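Nellcombe mill to switch panel line to water-based adhesive

Lolix, which makes solid wood panels for furniture and shelving, will move its Nellcombe line to a water-based adhesive in February. The change covers edge-glued panels in maple, ash and birch. Oak panels will stay on the current adhesive until a separate set of staining tests is finished.

The Nellcombe line produces 3000 panels a week, most of them sold unfinished to cabinet shops and regional lumber yards. The company said panel sizes, grades and part numbers will stay the same. Stock made with the old adhesive will be sold through and will carry the existing label.

Under the new process, boards will be planed, matched for color and held in the press for 30 minutes, compared with 18 on the present schedule. To make up for the longer press time, Lolix is adding 2 clamp carriers at the north end of the building. The carriers were ordered from Beltrán, which also supplied the planers now in use.
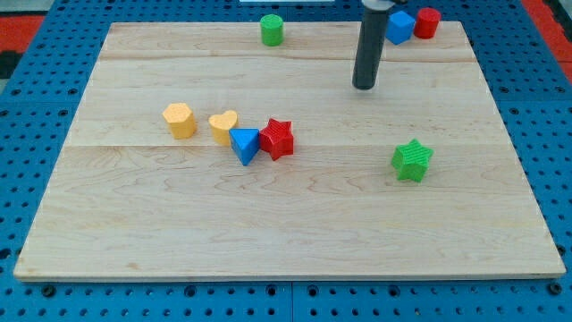

An edge-glued panel in a light, maple-colored wood.

Edge-glued panels are made by joining narrower boards side by side. Wood moves across the grain as humidity changes, and most of the stress from that movement falls on the joints. Lolix said moisture content at gluing will be held between 6 and 8 percent, the same range as before, and that boards outside the range will go back to the kiln.

The mill tested 734 sample joints over the summer and fall. Samples were cut from full-size panels, soaked, dried and then loaded until they broke. According to the company, most failures were in the wood and not along the glue line - the usual measure of a sound joint. Results by species will be included in the next product data sheet.

Shops that finish their own panels are advised to wait 24 hours after delivery before sanding. Water-based adhesives can swell the wood slightly along the joint, and sanding too early may leave a shallow groove once the panel has dried.

Prices will not change in the first quarter. Edum, the distributor for the western counties, expects to receive panels from the new line some weeks after the switch and will list them under the current catalog entries. Orders already placed for delivery before the changeover will be filled from existing stock.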